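**Thursday, late, feet up**

I meant to write this on the bus and fell asleep instead, so now it's almost eleven and I'm at the kitchen table with toast. I want to get the gripper business down while I still remember the order I did things in, as I always think I'll remember and then six weeks later I'm standing over the same screw with no idea which way I turned it.

So. The pair at my desk, the two hand-held Bovameck grippers we use for the Elomden recordings, had been drifting all week. The left one closed fine in the hand, but Mirani kept showing its jaw a hair open when it was shut, and the pose of the whole left hand would give a little hop whenever I turned my wrist outward. You could live with it for the big boxes. You could not live with it for anything small, and small things are most of what's left on the list! Rami Saab looked at my numbers first thing and did the slow nod he does. Out of 1,098 takes, 1,020 were good, and nearly all the bad ones were left-hand trouble.

I had the morning for it, which felt like such a luxury. First I did the dull part, wiping down the marker cubes with a dry cloth (never the wet wipes, I learned that in June when I dulled a whole face of one and had to reprint it). Then I checked the cube mount for play by holding the gripper body still and pushing gently on each side of the cube. It moved. Not much, maybe the thickness of a fingernail, but there was my hop. The screws go into plastic, so I brought them up a quarter turn at a time and stopped as soon as the wiggle was gone, and I was so proud of myself for stopping.

After that I sat down with the pair and went through the wake-up routine from the keypad on the right-hand one. I do love that keypad, it's lavender and has more buttons than my first phone. I know what maybe half of them do. Open, close, open, close, hold, zero. The left jaw still read slightly open at the bottom of every close, so the cube had only been half of the story.

I kept the usual things out on the desk, the red book with the gold on it and the little plant and the white boxes, so I could try each grip on something real between adjustments.

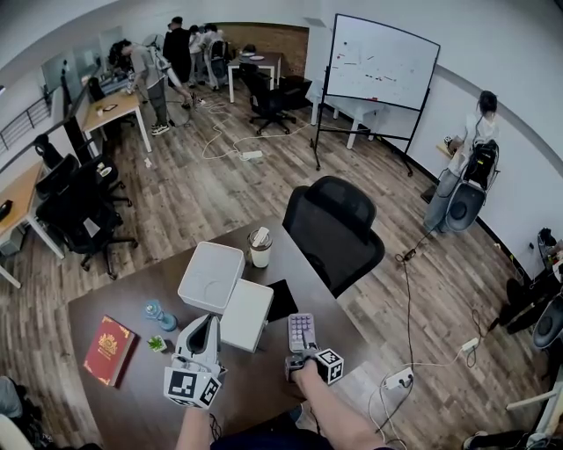 ## After lunch

Lunch was the lentil thing again and I ate it too fast, wanting to get back. (Mom would have words.)

The jaw reading took me a lot longer than the cube. I'd been blaming the sensor, and I had already written "sensor??" in the shop notebook with two question marks, but Rami said to look at the fingertip pad before I opened anything up. The pad has that fine black mesh on its inner faces, and it's meant to seat all the way down on both sides. Mine was riding up on one side. I could only feel it by running a thumbnail along the seam with my eyes closed, which must have looked very odd from across the room.

I took the pad off and found a crumb of old adhesive under the high side, left over from whoever fitted it last. I have a strong suspicion it was me. I scraped it out with the plastic pick, wiped the seat, pressed the pad back in and held it while I counted slowly to sixty, and then I looked straight down into the notch to see that it sat evenly before I let myself close anything on it.

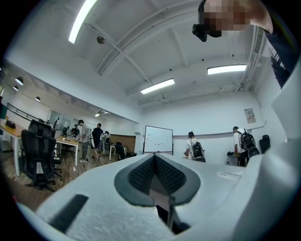
*Fingertip pad and its slot, mesh faces inward.*

Then zero it again, shut, from the keypad. Then a close on nothing, a close on the rim of a box, a close on nothing once more. It read shut all 4 times I asked it, and when I turned my wrist outward the hand on the screen just turned with me, no hop. I said "oh, hello" out loud to it.

I ran a few takes to be sure. It got noisy with everybody in and out, and I had to remind myself twice to keep my cable on the outside of my right wrist, where it doesn't brush the cube and hide a face. That should go on the card at the desk. I keep meaning to rewrite the card. What it ought to say, in this order:

- cubes, dry cloth
- cube mount, push on each side
- pad, thumbnail along the seam
- cable outside the wrist
- zero with the jaw shut, and only then start recording

The mount screws I'll check again tomorrow before I start and once more next week - plastic creeps, and I'd like to catch it this time. I also want to ask the people over at Breltulden what they use to clean the seat under their pads, as their pair is the same age as ours and I never hear them complain.

My shoulders ache from holding my arms up, and there's toast in the notebook. I have to find the spare pads in the morning. Top drawer, I think, or the one under it.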